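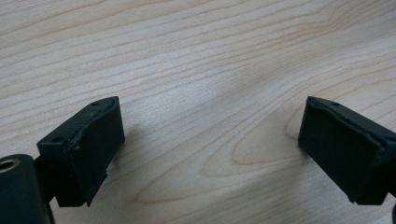 Reçu le kit de marbrure sur tissu Trelska il y a trois semaines, 32 euros chez Varness, port compris. Testé sur deux vieux tee-shirts et une taie d'oreiller. Les motifs à obtenir sont du genre veinage de bois clair, des lignes ondulées serrées avec au milieu des ovales emboîtés qui s'élargissent d'un côté. C'est ce que je voulais. Premier essai : de la bouillie. Deuxième, déjà mieux.

Dans la boîte : pigments, poudre épaississante, un peigne, des gants trop grands. Pas de bac !! J'ai pris celui du four, foutu maintenant.

Notice traduite n'importe comment. On y lit « remuer jusqu'à fatigue ». Bon. Compter une nuit de repos pour le bain, moi j'avais pas lu, d'où la bouillie.

Couleurs : le bleu tient très bien, lavé quatre fois à 30. L'ocre part un peu. Le rouge bof, vire au rose saumon au séchage. Les flacons bouchent vite, une épingle et ça repart.

Le peigne, gros point faible. Dents trop espacées, plastique mou. Ginette Girard m'a prêté le sien, un Talteder, rien à voir, les lignes sortent fines et régulière. Il est vendu à part, dommage.

Pour des chutes, des pochettes, des torchons fatigués : oui. Pour une nappe non, le bain est trop petit, ou alors en plusieurs fois et les raccords se voient.

Je rachèterai les pigments seuls, pas la boîte. 3 sur 5.

Lucie Doucette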